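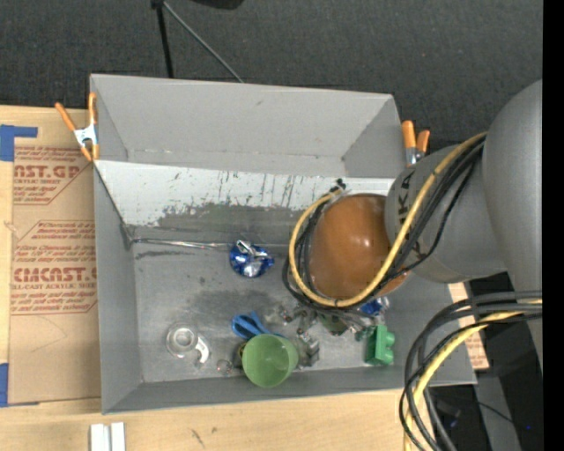

*Gray bin, yellow cable, Friday.*

**1/** Okay, long thread, get a drink. I finally hit the level cap in Hovetum last night, after 248 hours, and I have so many feelings about this game that my group chat has asked me to please put them somewhere else. So hello!

**2/** First, the crafting. I love it more than I should. I spent most of October as a lantern maker in Stevness (the little harbor town, second zone, the one with the terrible stairs) and barely fought anything. You can level that way! It's slow, but you can do it.

**3/** What I don't love is the market fee. It went up to 12 percent in the last patch, and if you sell small stuff like wicks and oil, it eats you alive. Chang-ho Lim says to just sell finished lanterns and quit whining. He's a blacksmith, so of course he does.

**4/** The group content, though, oh my goodness. We took eight people into the Penry mines on Wednesday and wiped on the second boss until way past my bedtime. Amber Mulder healed the whole thing with a broken shift key. We got him down with one person standing, and it was me, hiding behind a cart.

**5/** The main story loses its way for a while in the middle. There's a long stretch where you carry letters between two brothers who live on the same street, and I kept hoping it was going somewhere. Skip the cutscenes if you need to, but please do watch the one on the bridge.

**6/** A few people asked about my build. Staff and short bow, nearly everything into focus, and the green cloak because I like how it looks in the rain. Tudur Dafis has a much better version of the same idea, so go bug him if you care about damage numbers.

**7/** Oh, and I have 1111 unspent festival tokens, and I can't decide between the goat mount and the house with the round door. The goat can't swim. I already have a house. I've been going back and forth on this all week.

**8/** We're going back into the mines on Sunday night and we still need a tank. New players are very welcome, we're patient and we talk too much. Message me or Amber and we'll get you an invite.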